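# Gripper care, the gallery page

Hi again! I keep promising to put up some pictures of how we look after the hand-held grippers, so I finally sat down and did it. We run two of them as a pair (left and right, and yes, they get mixed up), and I'm the one who keeps them going. Touran Ansari wrote our first checklist on the back of a Fovico packing slip, and I still have it taped inside my toolbox. Most of what I do is boring stuff: wipe the pads, look over the screws, make sure the cable isn't getting tugged at the wrist. The log says 692 sessions on this pair, which is a lot of opening and closing!

I always try them on something soft after a service. Hard blocks let you get away with a sloppy grip, but plush squishes and slides off if one finger is lagging behind the other.
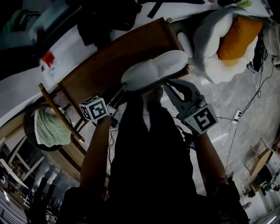

*Both grippers over the chair, with the fluffy white shoe between them. The cubes with the black patterns are the markers.*

About those cubes: please, please don't grab a gripper by one. If a cube shifts even a little, the tracking goes off and I have to redo the whole alignment, and that eats up most of a morning. Dust them with a dry cloth only (I tried a Briltent wipe once and had to reprint a face, lesson learned). I also like to leave a bit of slack in the cable along the forearm, enough that you can reach all the way out without feeling it pull.

The finger pads get the most attention from me. I take them off every 9 weeks, clean behind them, and put them back with the screws only snug until the two sides line up, then do the final tightening. The last set came from Gurer and they've held up great so far.

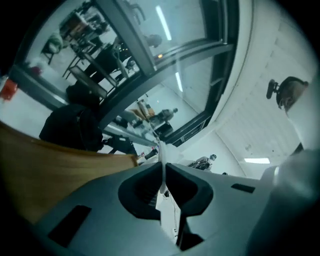
*Looking up past the finger pads. They make a deep V, and you can see the thin white strip running up the middle.*

Next pad swap is due in October, and I'll try to get better shots of the screws for whoever wants to do their own.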